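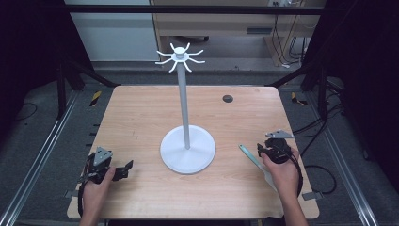

Re: Norwegian conversation group, beginner readers

From: Nayara Lins
To: Harawira language list
7th July

Hi all,

Eskil Moen wrote:
> We have finished the last of the Fluletti readers with the beginners and
> I'm not sure what to use next. The grammar book is too dry for an evening
> class and half of them want Bokmål only, while Eilif would like some
> Nynorsk in there. Does anyone have a set we could borrow until the break?
> Also, is the word list from last year still being kept up?

Eskil, I have three copies of the Vellberg reader at home and can bring them next time. They are Bokmål only. The chapters are short, four pages at most, and the new words are in the margin so people don't have to flip to the back. Chapter 3 is weak and I would skip it. The dialogue at the post office is full of expressions my neighbours in Bergen never used.

For Nynorsk, Ebbe Aasen has a folder of children's songs and weather reports that worked well with the June group. I would leave it until they can get through the past tense without stopping. Eilif may see it differently.

The word list is still going. It has 1,991 entries as of last night. Ottar Hovland checked the genders up to the letter M and found a few wrong, mostly neuter nouns I had entered as masculine. If you printed a copy before June, please throw it out and print the new one. I have not added the plurals for food words yet.

One question of my own. Two of the beginners speak Portuguese at home, as I do, and they keep asking me for explanations in Portuguese during the break. I don't mind, but the others feel left out. Would it be better to keep the whole evening in Norwegian and English, and I'll answer the rest by email? I'd like to know what the Pisley group does, as they have a similar mix.

I can't make the next planning call but will read the notes.

Nayara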